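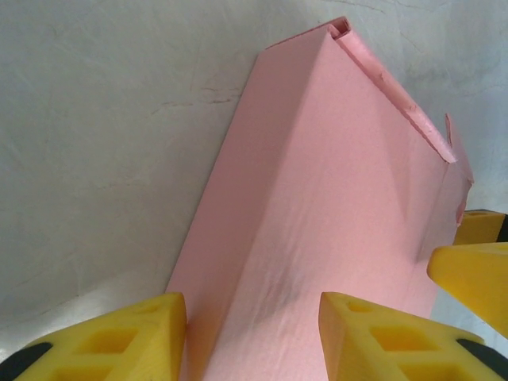 Arnach, im Februar

Große rosa Faltformen ausbessern

Rosa Karton verzeiht wenig. An der Mittelfalz bleibt er meist stabil, am umgeschlagenen Rand franst er aus, und dort kommt das hellere Innere zum Vorschein.

Graue Flecken zuerst mit einem weichen Radierer abtupfen, nicht reiben. Abstehende Lappen am Riss zurücklegen und von innen mit einem Papierstreifen hinterkleben. Etwa 5 Minuten andrücken – bei dickem Karton länger. Ausgefranste Kanten mit 800er Schleifpapier leicht glätten.

Zum Schluss die Falz mit dem Falzbein nachziehen und die Form stehend trocknen lassen.

Ähnliche Beiträge
Falzen mit dem Onel-Lineal
Papierkleber von Sowah im Vergleich
Enellow: Bögen flach lagern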